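27/09/2026

Quick one, typing this with the pan on. Still waiting on the soup.

So. Waiting rooms. I've become a bit of an expert this year, between my dad's gallbladder in July and then my own stupid hernia. And my big discovery is that the food you bring matters more than the book you bring. I packed a 2166 page fantasy omnibus for Dad's day. Read one chapter. Ate everything in the bag by ten.

What worked: cheese rolls. Cold roast potatoes with salt (trust me). Grapes, already off the stem. What didn't: anything in foil, anything with egg, a banana that got sat on.

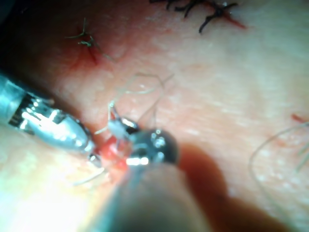

Silver instrument coming in from the left, a little blood at the stitches.

Anyway, parking. Bring coins. The machine at Kvam took my card, thought about it, and gave it back. Twice. I walked to the Huslow bakery for change and came out with 40 in coins and a cinnamon bun the size of my head. Best thing that happpened all day.

Chairs. The ones by the window look nicer but they're bolted at a weird angle, so your knees end up in somebody's bag. Go for the row near the vending machine. It hums but you can strech your legs out.

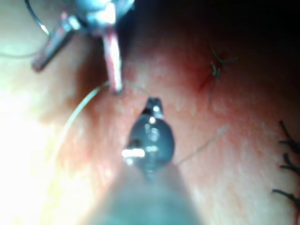
More suturing, up close. Sorry if you're eating.

Phone charger with a long cord. Long! Mine was short so I spent 60 minutes crouched by a plug next to a fake fern. Thodoris, who I'd never met before, lent me his and then talked me through his whole tomato season. Lovely man. Blight got the lot.

Oh and a sweater, even in July. They keep it freezing in there.

Dad's fine btw, back to complaining about the neighbor's hedge. I'm fine too, just not allowed to lift stuff till next month. So the garage stays a mess, what a shame.

Soup's boiling over, gotta go. Potato recipe next time if I remember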